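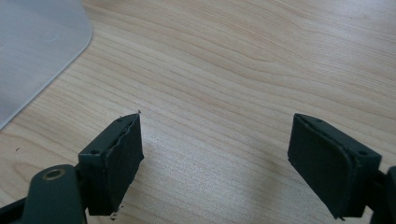
Figure 7.1 Pale wood grain on a tabletop, with the rounded corner of a plastic sheet at upper left.

Chapter 7
Sticking Things Together

Most people meet adhesives at a table, usually one they would like to keep. They read the label after opening the cap, use two drops where one would do, and learn the chapter's main lesson with a thumb and forefinger. We will try to get there with less skin.

A glue has two jobs. It must first flow into the small hills and valleys of a surface, and then it must stop flowing. Water does the first job very well and the second only in November. Cold honey has the opposite trouble.

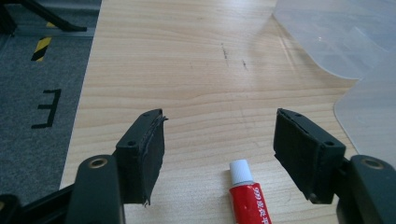
Photo: Wurkent Picture Desk

A small red tube like the one in Figure 7.2, with its white cap and the digits 502, holds enough to cause several evenings of regret. Section 7.3 takes up how fast such glues set, and Section 7.4 how to get them off a table.

Before reading on, find a scrap of wood and rub it with 200-grit sandpaper, or the nearest your store sells. Rub a second scrap with 700. Decide which one you would sooner glue, and write your answer down in ink, so that you can't improve it later.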